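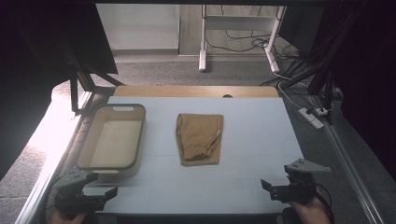 Fold It Small: My Semester Project on Putting Pants Away

I picked laundry for my project because my closet was a disaster and I figured I might as well get a grade for fixing it! The question was pretty simple: which way of folding casual pants gives you the smallest, neatest bundle that still survives being dropped in a basket?

What I used

Khaki pants with elastic cuffs, a beige basket with a gray rim and handle openings, and a big flat table with a blue-gray surface. The surface has faint lines on it, and those came in really handy for keeping the legs straight. I'd been folding on my bed before this (terrible idea, everything sinks in the middle) and the difference was huge.

The folds

I tried three. The first was the Korness fold, from a handout we got in class: legs together, then in half, then in half again. The second was the Usis roll, where you start at the waist and roll down tight. The third I called the Bech fold, after the street I live on. It's the Korness one with an extra turn at the end so you get a compact rectangle with the elastic cuff at one end.

Each try went the same way. Shake the pants out, lay them flat, fold, lower them into the empty basket, carry it down the hall and back, then take the pants out and look at them. I did 60 tries with each fold over July, mostly after dinner, and yes, I got very tired of khaki.

What happened

The roll was the fastest but it kept coming undone on the walk. Elastic cuffs are springy and they don't want to stay tucked! The Korness fold held together fine, only it came out long, 510 millimeters on the ones I measured. My Bech fold came out at 380 and mostly stayed put, though 5 of them flopped open when I lifted them out.

The tag was a surprise pain. It's little and white and it pokes out the side whatever you do. I spent one whole evening trying to tuck it in and then decided a tag hanging out doesn't count as a bad fold.

What I'd change

I'd use a second kind of pants, for sure. Jeans are stiffer and I bet the roll does better with them. I also want to try the Zasero fold (a friend's mom does it with towels) but I ran out of month. My own pants are all Bech folded now, and the drawer closes.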